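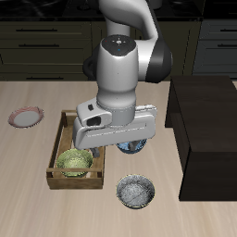 Vorführung mit Roboterarm am Tag der offenen Tür – was kann man in einer Stunde zeigen?

Declan Mudgway
16. September 2018

Guten Tag zusammen,

ich arbeite in einer kleinen Werkstatt für Automatisierung und wir machen bald einen Tag der offenen Tür. Bitte entschuldigen Sie mein Deutsch, ich lerne es noch. Meine Aufgabe ist die Station mit dem Geschirr. Wir zeigen sie zuerst in der Simulation auf einem großen Bildschirm: ein Arm über einem Küchentisch, dazu Schüsseln, ein Teller und eine Holzkiste mit Latten. Der Arm soll die Schüsseln greifen und in die Kiste stellen. Die grüne steht im Bild schon in der Kiste, die blaue und die graue stehen noch auf dem Tisch.

Wir erwarten 80 Besucher in Gruppen, viele davon Familien. Im August habe ich bei Prustero eine solche Vorführung besucht und es war leider so, dass die Leute nach kurzer Zeit weitergegangen sind. Der Vortragende hat sehr lange über Bahnplanung gesprochen. Das möchte ich vermeiden.

Meine Fragen sind: Wie lange darf ein Durchgang dauern? Soll ich erklären, während der Arm sich bewegt, oder vorher? Und ist eine Simulation für Besucher überhaupt interessant, wenn sie vielleicht einen echten Arm erwarten?

Für jeden Rat bin ich dankbar.

Fandidico

Simulation ist langweilig, nehmt einen echten Arm. Kinder wollen, dass etwas runterfällt. Plastikgeschirr kaufen, fertig.

Huanca

Guten Tag Declan,

ich habe solche Vorführungen an unserer Schule mehrmals begleitet. Auch für mich ist Deutsch die zweite Sprache, also machen Sie sich keine Sorgen.

Zur Dauer: Ein Durchgang soll nicht länger als 7 Minuten sein, mit Fragen. Bei uns hat der Arm in dieser Zeit eine einzige Schüssel bewegt, und das war genug. Wenn Sie zwei Schüsseln zeigen wollen, dann lassen Sie die zweite ohne Kommentar laufen.

Zum Erklären: Sagen Sie vorher nur einen Satz, zum Beispiel: »Der Arm soll die blaue Schüssel in die Kiste stellen.« Dann starten Sie und schweigen. Die Besucher fragen von selbst, warum er so langsam ist oder warum er von oben kommt. Auf die Frage mit den Rändern können Sie sich vorbereiten, sie kommt fast immer: Der Greifer muss den Rand fassen und darf beim Absetzen nicht an die Latten stoßen. Das verstehen auch Kinder sofort, wenn man ihnen eine richtige Schüssel in die Hand gibt und sie es mit zwei Fingern probieren lässt.

Die Simulation finde ich nicht schlecht – man kann sie jederzeit auf Anfang setzen, und niemand muss hinter eine Absperrung. Aber schreiben Sie groß auf ein Schild, dass es eine Simulation ist. Bei uns haben einige Eltern gedacht, es sei eine Kameraübertragung aus dem Nebenraum, und waren nachher enttäuscht.

Vindix

Ich stimme Huanca zu, nur beim Schweigen bin ich anderer Meinung. Ältere Besucher haben bei uns gern einen Kommentar gehört. Und bitte einen zweiten Rechner bereithalten, unserer hat beim dritten Durchgang ein Update gemacht.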